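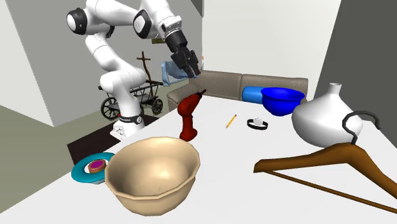
Call for participants: gripper and controller comparison, simulation round

Skolton is looking for people to help us find out whether two controllers are as different as their developers keep telling us. One is Eter, the other is Sugawara. Both come with very nice success rates, each measured by the group that wrote the code, on objects that group picked. We don't put much weight on either number, and you shouldn't have to believe in them to apply.

What you would do

Work from home in a browser, driving a simulated arm with a parallel gripper over a table of household objects: a bowl, a vase, a pencil, a wristwatch, a clothes hanger and so on. Some are easy. The hanger is a nuisance from nearly every angle. You pick up what the task sheet names, put it where the sheet says, and mark the attempt as a success or a failure. You won't be told which controller is running.

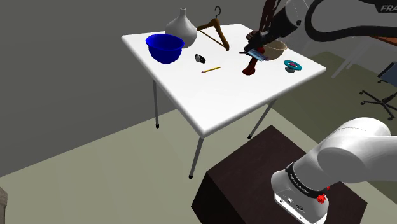 Room layouts and viewpoints change between sessions, and so does the furniture. We have seen too many controllers do well in one tidy room and fall over in the next. Whether simulated results tell you much about a real gripper is a fair question - we have our doubts, and a hardware round is planned for November if the money holds.

Who we want

26 participants, 18 years or over, with normal or corrected colour vision and a reliable connection. No robotics background needed. If you have worked on either controller, or on the Brukex gripper line, please sit this one out. People who get annoyed by vague instructions are welcome, and so are their complaints.

Time and pay

Each session runs 42 minutes and you would do four. Payment is a flat $200 by e-transfer after your last session, whatever your results look like. You can withdraw at any point and be paid for the sessions you finished.

How to apply

Fill in the short form on our participants page by June 24, 2020 and quote study 2424. Please don't send a resumé. Tell us in a few lines what kind of computer you use and when you are free.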